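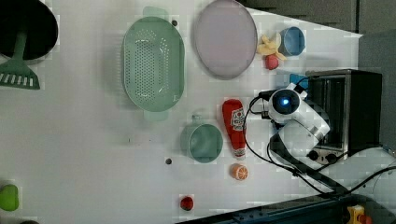 Ticket 463
Subject: booking confirmations going out twice, some not at all
Opened by: Ferdinand Berchtold
Assigned: Thirumalai Kulkarni
Priority: high (was normal)
Site: Resach, front desk and web shop

Berchtold, 8:10 am
Since the update last night customers get two confirmation emails for the same booking. A few say they got none. Phone has been going since we opened. May is our busiest month so please look at this first. The kids cooking afternoon is nearly full and parents want to know if they have a place or not.

Kulkarni, 8:25
Looking. Can you send me one booking that doubled and one that got nothing? Booking number is enough, no names please.

Berchtold, 8:41
Sent both to your inbox. The doubled one paid once, I checked the card terminal report. So money looks ok, only the mails.

Kulkarni, 8:55
Good, leave payments alone then. Notes as I go:

- mail queue on Skurel has 800 waiting. Normally close to empty at this hour
- oldest one is from 11:30 pm, right after update
- doubled booking: two send jobs, same booking, 4 seconds apart
- missing booking: one job, status "held", no error text. great

9:10
Restarted the mail service. Queue went down a bit then stopped again. Not the service.

9:20
Turned off auto retry so it doesnt keep making copies. Desk, please do NOT press Resend in the booking screen for now. Every press adds another job and I think some of the doubles are from that.

Berchtold, 9:24
Ok told the desk. We did press it, yes. Quite a few times.

Kulkarni, 9:26
No problem, just stop.

9:50
Found one thing. Update put the old send schedule back next to the new one. Both are active, both pick up new bookings. Explains doubles. Disabled old schedule. Test booking: one mail, arrived in under a minute.

Held ones still held.

10:15
Held mails all go to customers who ticked the newsletter box. Template for those pulls in a footer from Hemus and the footer link is dead. No footer, no mail, job sits there. Who owns the Hemus account?

Berchtold, 10:32
Rüegg set it up. I have the login somewhere. Looking.

Berchtold, 10:58
Found it. There is a message that our plan was changed and old links stop working. Went to an address we dont read anymore.

Kulkarni, 11:05
Ok that's it. Sent you steps by mail, short version:

1. log in, Settings, Footers
2. copy new link
3. paste it in Skurel under Templates, Confirmation, Footer source
4. Save, then Publish. Save alone does nothing

Berchtold, 11:30
Done. Had to do it twice, forgot Publish.

Kulkarni, 11:34
I see it. Before I release the queue I'm removing the duplicates or everybody gets three.

12:05 pm
After cleanup 52 real ones left. Releasing in small batches.

12:20
All out. No bounces so far. Your "missing" booking from this morning shows delivered, can you call and check?

Berchtold, 12:45
Called. She has it, was in spam but its there. Do we need to write to the ones who got two?

Kulkarni, 12:50
Your call. I'd put one line on the booking page and leave it. Another mail will only confuse people.

Berchtold, 1:15
Put a line up. Phone is quieter. Can the desk use Resend again?

Kulkarni, 1:20
Yes, once per booking. Auto retry is back on, set to one try.

Still to do:
- change contact address at Hemus to one somebody reads (Berchtold)
- delete old schedule after next update, only disabled now (me)
- fallback footer so a dead link doesnt hold mail (me, seperate ticket)

Status: waiting on customer, contact address change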